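Visual odometry drops out when the gripper faces the glass

2 replies | 1261 views | Print this thread | E-mail to a friend

Posted by Vevley

I'm processing recordings from hand-held grippers and I can't get a clean path out of the ones made next to a large window. The camera is a wide one on the gripper body, with an IMU beside it. I run the Drakton tracker offline with its standard settings, then resample the wrist path for training a policy.

Away from the window the tracking is fine. Near it, one of two things happens. Either the tracker loses the map and starts a new one, or it keeps going and the path drifts sideways while the IMU says the hand was nearly still. The second is worse, as the file looks healthy and goes straight through my filter. Out of 52 recordings I've had to throw away 26.

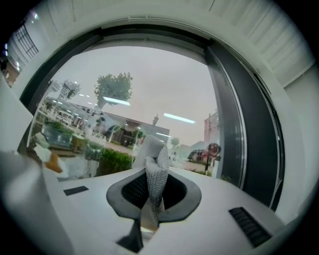
I've tried raising the number of features per frame from the default, and that made it worse. When I plot the kept points, a lot of them sit on the glass, on the reflections of the ceiling lights, and the rest are on trees and buildings across the road. Very few are on the window surround or the wall. I do mask the gripper body, but the mask is one fixed polygon I drew by hand and I haven't touched it in months.

We have a marker cube on one of the grippers, which I use for lining up two recordings in time. I don't use it for pose at present. Should I? Or is there a setting in the tracker that deals with reflections? I would like to avoid recording everything again.

Share (3) | Comments (0)

Posted by Arkow

No single setting that I know of. The reflections behave like points behind the glass, at the mirrored distance, so they are consistent with each other and the outlier test lets them through. The trees and buildings are real but far off. They help with rotation and give you next to nothing for translation over a hand's movement. Take those two groups away and you may have very little left holding the position.

What worked on our recordings, in the order I'd try it:

Put the feature count back to default and turn on the grid, so that each cell of the image gives a limited number of points. The light bars stop taking the whole budget.

Mask saturated pixels and grow that mask by a few pixels. It's crude — it will take out some real lamps as well — but the ends of those bars are exactly what a corner detector likes.

Redo your gripper mask. If anything held in the jaws is soft or hangs out, the fixed polygon won't cover it, and points on the held object tell the tracker the camera isn't moving. I mask the full opening plus a margin.

Tighten the IMU noise values. Ours were set far too loose, so the filter believed the picture every time. Check the time offset between camera and IMU before you do this or you'll make a different mess.

On the cube: yes, use it, with limits. When one camera sees the cube on the other gripper you get the pose between the two grippers. You don't get either one's pose in the room. I add it as a relative constraint in the final optimisation and drop any sighting where the marker face is very oblique.

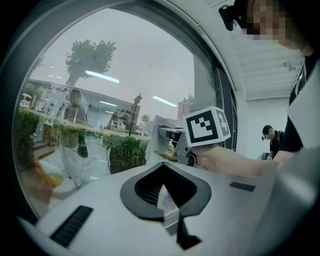

Uddin: I'd disagree on the saturated pixel mask. With automatic exposure the bars aren't always saturated when the camera faces daylight, and the mask then flickers on and off between frames. Lock the exposure if you can. For files you already have, it's simpler to run the tracker twice, forwards and backwards, and compare the two paths. Where they differ by more than 36 mm I cut the section out and keep the remainder. It catches the quiet drift you describe, which a lost-map check never will.

It costs double the processing time, but we leave it going overnight.

Share (1) | Comments (2)

Comment from Vevley: Grid on and new mask done on Saturday. The sideways drift is much smaller on the files I've rerun. I haven't touched the IMU values yet. Will try the backwards run next. Does the tracker need the IMU data reversed as well, or only the images?

Comment from Uddin: Both. Reverse the timestamps and flip the sign of the gyro readings, and leave the accelerometer signs as they are.

Print this thread | E-mail to a friend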